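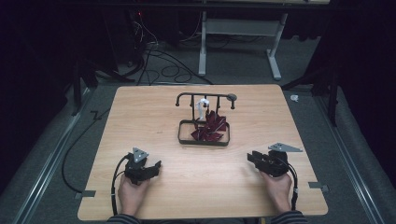
The East Light

Statement of the Office of Tenancies, Drirncombe Arcade, regarding Unit 5

This statement is made at the request of the owners and is to be kept with the lease. It was prepared by Alaric Szabo, Deputy Manager of Tenancies, who conducted all of the interviews and was present on both of the mornings described.

The redevelopment of the Drirncombe Arcade was approved in April. The approved drawings provided for a new food hall on the upper level, an enlarged Urum department store, and a parking structure of 269 spaces on the ground to the east. Haddad was engaged as builder. Tenants on the lower level were offered a choice of relocation or a payment on surrender, and all but one had made their choice before the closing date.

The exception was Medetti, a tailor's shop in Unit 5, held in the name of Booker Schumacher. Mr. Schumacher replied to the first letter by returning it with a single line of his lease copied onto the back in pencil. The line read: "together with the light from the east window, as the tenant now has it."

Mr. Szabo had not seen the line before. He looked for it in the office copy and found it on the last page, below the schedule of rents, initialed by a former manager who had since died. It did not appear in any other lease in the building. The owners' lawyers advised that it was vague, that it was probably enforceable, and that it would be less expensive to buy it than to argue about it.

The first visit

Mr. Szabo called at Unit 5 before opening hours to make an offer. He was asked to wait, as Mr. Schumacher was matching thread. The shop had electric lamps on every wall and none of them was lit. The window was narrow and set high, and the light from it reached the cutting table and very little else.

Mr. Szabo stated the sum. Mr. Schumacher asked how it had been arrived at. Mr. Szabo explained that it was based on floor area, years of occupancy, and an allowance for disturbance.

"And for the light?"

"The light is included."

"Under which of those?"

Mr. Szabo said that he would have to ask. He wrote the question down, and the owners have since confirmed that it was not under any of them.

Mr. Schumacher then put two lengths of cloth on the table, side by side, and asked which was the black. Mr. Szabo pointed to the one on the left. Mr. Schumacher turned on the lamps, and under the lamps there was no difference that Mr. Szabo could find. He turned them off again. The cloth on the right was navy. It had been ordered for a funeral by a customer who had chosen it in the evening, at another shop, and who had been greatly upset at the graveside.

"He stood there in blue," Mr. Schumacher said. "His brothers were in black. He has not forgiven the other shop and I do not think he has forgiven himself."

The offer was not accepted. Mr. Szabo recorded the visit as inconclusive — the form allows for three results and this was the nearest.

The survey

The owners asked that the light be measured so that an equal amount could be supplied elsewhere. A surveyor was sent by Haddad with an instrument on a stand. He took readings over 2 days and delivered a report of 4 pages, with a chart.

The report found that Unit 5 was poorly lit by any accepted standard. It recommended a panel of lamps which would provide a better light at all hours and in all seasons. A panel was placed on order. When this was put to Mr. Schumacher he read the report through to the end, including the chart, and thanked Mr. Szabo for the trouble that had been taken. He then asked whether the surveyor had been in the shop at a quarter past seven.

The surveyor had not. The building did not open to contractors until eight.
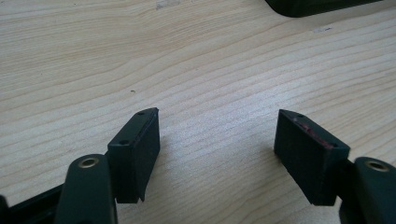
The second visit

The final day for surrender of leases was 30 Sep 2022. Mr. Szabo arrived at Unit 5 at seven that morning with a revised agreement, which he had been instructed to have signed or to bring back.

Mr. Schumacher had brought a second chair. The agreement was put on the cutting table and the two men sat on either side of it. Little was said. Mr. Szabo mentioned that his father had owned one suit, bought for his wedding and let out several times, and Mr. Schumacher asked what color it had been. Mr. Szabo answered that it was gray. After some time he said that he was not certain it was gray.

At a quarter past seven the sun cleared the roof of the old bus station and came in at the window. It crossed the table at a low angle and lasted for as long as it takes to drink a cup of coffee. Mr. Szabo has been asked by the owners to describe it for the purposes of valuation. He reports that he could see the weave of his own sleeve, that the sleeve had been mended near the cuff in a thread which did not match, and that he had worn the jacket to this office for nine years without knowing it.

Mr. Schumacher had evidently noticed the cuff on the earlier occasion. He had the right thread ready on the table. He asked for the jacket, and it was given to him.

The agreement was not signed. It was brought back, as instructed.

Position of this office

The owners have asked for a recommendation. This office recommends that the parking structure be lowered by one level on its western side. The drawings would need to be amended and a number of spaces given up. Haddad has advised that the work is possible and has provided a price, which is attached.

The owners have also asked whether Mr. Szabo considers himself able to advise on the matter, having accepted a repair from the tenant. He has declared the repair in the register of gifts. He offered to pay for it and was told that it was a matter of a few inches of thread. He has offered to have the stitches removed should the owners require it.

No reply has been received on that point. The panel of lamps was delivered to Unit 5 last week and has been signed for by Mr. Schumacher, who asks where this office would like it to be stored.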